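Felista Okoth
Right, a little thread about wrapping sandwiches, because I did the packed lunches for the Cirndale walk on Monday and three people have since messaged me about how I stop them falling apart in a rucksack. Get a cup of tea, I do go on a bit.

First of all, the bread. Soft white, always, and bought the day before if you can manage it, as very fresh bread squashes the moment you look at it. I know brown is better for us, and I eat it at home, but for a packed sandwich with a delicate filling I want the soft stuff my mum used.

Butter goes right up to the edges, both slices. Lilian Temba says she leaves it out to be good and then wonders why her cucumber soaks through (love you Lilian!). It needn't be thick, just no bare corners.

Now the fillings. I like to put two different halves in one pack, so everybody gets a bit of a change halfway through. Make one round of each, cut them both, then swap. You'd be amazed how pleased grown adults are to find a second flavour.

Something green and crisp in one half, something richer in the other. Pat anything wet with kitchen paper first and then pat it again. Dennis put whole tomato slices in once and we ate those with spoons in the car park.

Cut with a bread knife, long gentle strokes, and wipe the blade between fillings. Press the cut faces together, side by side, then lay the pair on the film and roll it firmly but kindly. Gather the loose end underneath and twist it until it holds by itself. 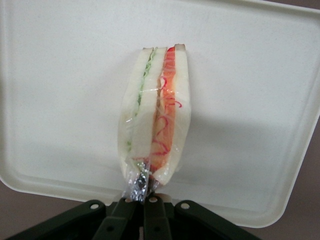 How far ahead can you make them? The evening before is fine if they go straight into the fridge once they're wrapped, and I wouldn't leave it longer than that with anything fishy.

I'm very fond of one with white bread and a thin bit of green in one half and those orangey-red strands in the other, all showing through the film. Cheerful thing to find in your bag!

Pack them last, on top of the flask and the apples, with the twisted end down. Stella asked about boxes. Boxes are lovely if you've the room, but my rucksack hasn't.

Next time I'll do egg, which is a whole other thread. Josphat, I haven't forgotten you don't like cress.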